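Clearing the table by the wall, and keeping it clear

Every house seems to have one table where things come to rest. Ours is the long pale wooden one against the white wall, and for years it collected post, library books, bits of craft work, odd frames waiting for a hook and at least one mug that ought to have gone back to the kitchen. My mother had one just like it in the hall at Mosberg, so I suppose it runs in the family. I've picked up a few habits since then that have made the job much less of a misery, and as several of you asked after the last page on cupboards, I thought I'd set them down properly (with apologies for going on a bit, as usual).

Start by pushing everything to one end. I know it looks worse before it looks better, but a bare stretch of tabletop is a great encouragement, and you need somewhere to sort. Give the clear part a wipe with a cloth wrung out nearly dry, going along the grain, and then rub it over with a second dry cloth. Pale wood shows every ring and smear, and if water is left to sit on it overnight you will be looking at the mark until November.

Then put like with like. Flat things go in a pile with the biggest at the bottom, and upright things wait until last, when you know how much room is left. I try to stop at five things in any one pile - more than that and somebody will want the bottom one. Round wooden pieces, coasters and thin boards stack beautifully as long as you check for crumbs and grit between them. A single grain of sand will scratch a lovely circle if the pile gets turned, and I have a fruit board from Urkik to prove it.
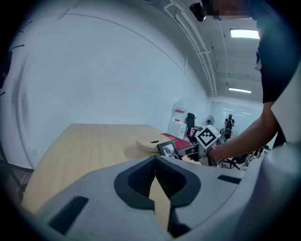
The wooden discs stacked up, with the red book and the little black-framed photo close by.

Books are happiest lying down if there are only one or two of them, and a good solid one makes a handsome base for something small. Glossy covers do pick up fingerprints, dark ones worst of all, so keep a soft dry duster handy and leave the sprays in the cupboard. If a cover feels sticky, a very slightly damp cloth and a bit of patience will nearly always shift it. Don't stand a plant pot on a book, however pretty it looks in the magazines!

Small photo frames are the things that get knocked over most in our house. Dust the glass with the frame held in your hand, lay it face down on a folded tea towel to do the back, and look at the little strut while you are there. They work loose, and a tilt you hardly notice today is a broken corner by next week. Kumaresan Sastry, who wrote in from Dremberg after the cupboards page, puts a dot of felt under each bottom corner of his, and I have copied him on all 7 of ours. It stops them creeping along the wood when the table is bumped, and you can still slide them aside when you want to dust.

For thin wooden discs and plates, a drop of plain food-safe oil twice a year is plenty. Rub it in, leave it for the afternoon and wipe off whatever hasn't soaked away. If yours have a slot or a hole cut through, wind a bit of old cotton vest round a skewer and run it round the inside edge, where the dust likes to settle. Let them air separately before you stack them again, or they will cling together and you'll be prising them apart with a butter knife as I did.

As for keeping it all clear, three minutes before supper does more for us than a whole morning at the weekend. I have a shallow basket on the floor at the end of the table for anything that belongs upstairs, and whoever goes up next takes it along. Well, that's the rule, anyway. My husband can step over that basket for days on end.

Next time I'll get on to the drawer underneath, if I can get it open.

Recent tips
Getting candle wax out of a tablecloth
Cupboards, part two: the high shelves
Felt, cork or rubber? What to put under things
Freshening up old wooden spoons
A Riedl apple cake that keeps all week
Readers' letters, 9 Jun 2019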